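The plate cupboard at Dillilthorpe
June 19, 2018
By Junaid Swati
5 minute read
Print | E-mail

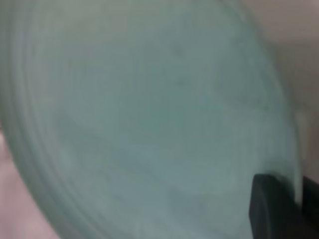
Amna Cheema says she never meant to end up with a kitchen full of other people's crockery. She runs the weekly community lunch at Dillilthorpe, and in January the hall's old dinner service was down to so few usable pieces that she put a note up asking for plates.

"I asked for plain white," she says. "I got one box of plain white. Everything else was whatever people had at the back of the cupboard."

We talked in the hall kitchen while she sorted. The green ones are her favourites, and she keeps them on the lowest shelf where she can reach them without the step. She likes a bit of colour under rice, she says, and a pale green shows up a missed smear of sauce better than a patterned plate does.

She had the whole lot out on the benches for most of the autumn. By her tally there were 75 dinner plates, 16 serving dishes and a quantity of saucers that she gave straight to the op shop. The first job was washing everything, including the pieces that came in looking clean.

"Newspaper ink," she says. "People wrap things in newspaper and it comes off on the glaze. Warm water, a bit of detergent, soft cloth. If there's a grey mark left from cutlery I use bicarb on a damp sponge. I don't use the scourer on anything."

The second job was checking for chips. She does this by running a thumb around the rim, then around the foot underneath, where a rough patch will scratch the plate stacked below it. Anything chipped on the eating side is thrown out. A chip on the foot she will smooth with fine wet sandpaper and keep for putting under pot plants.

Ehsan Arain, who cooks on alternate weeks, was less keen on the mixed set at first.

"I plate up in a row," he says. "If one plate is wide and the next one's deep, I can't judge the serves. You get one person with a mountain and the next one with a spoonful."

They settled it by sorting for size and shape and ignoring colour. Flat plates go on the left of the cupboard, anything with a sloping side goes on the right, and each stack gets used up before the next is opened. Arain says the serves have evened out. He still asks for the white ones when he is doing fish.

Stack height took longer to agree on. Cheema had them 12 high to begin with and found she was lifting the lot to get at the bottom. She has cut that down by half, with a sheet of paper towel between the heavier pieces. The shelves are old and she had a neighbour, Usman Ghauri, put a batten under the middle one before she loaded it.

"He looked at it and said it was holding up out of habit," she says.

The cost was small. Shelf liner, hooks for the cups and the timber for the batten were all she bought. A new service for the hall had been quoted at $700, and she says she would sooner spend that on an oven that heats evenly.

Does she have a rule for what she will still accept? She thought about it while she dried a serving dish and put it away.

"No gold rims," she says. "They can't go in the microwave and somebody always puts them in. And nothing you'd be upset to see broken. We lost 4 last month. I don't want to be ringing anyone up about their nan's good plate."

She is not taking any more dinner plates for now. Soup bowls are wanted, and so are large serving spoons. They can be left at the kitchen door on lunch days, preferably in a box that doesn't need to go back.

Print | E-mail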